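Council opens Ham Road reserve for picnics

Well, it's finally happened! The old paddock on the Gistwood side of Ham Road is officially ours to use, and I went out on Saturday, June 26, 2021 to have a wander before the crowds found it. I've driven past that grass more times than I can remember (usually late for something) and never once pulled over, so it felt a bit strange to just park and walk in.

The council has kept things pretty simple so far. The old boundary fence is being moved back, dogs are welcome on a lead, and there's $2000 set aside for picnic tables, which should go in before spring. I'd have liked a tap as well, but I'm told that's a job for next year's budget.

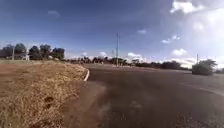
Ekow Adjei
Local news writer, Wolard

The trees were always going to be the sticking point. When the first plan went on show in February, a couple of them were marked to come out for parking, and 27 people wrote in to say leave them alone. I was one of them, I'll admit it! The new plan keeps the whole row, and the parking has been shifted down the road instead.

Kwabena Issahaku from the parks office told me they'd love to hear what else people want out there. "We've got 40 suggestions already and half of them are barbecues," he said. My vote's for a bench facing the trees, with plenty of that big sky to look at. You can drop your ideas in at the Wolard library until the end of next month.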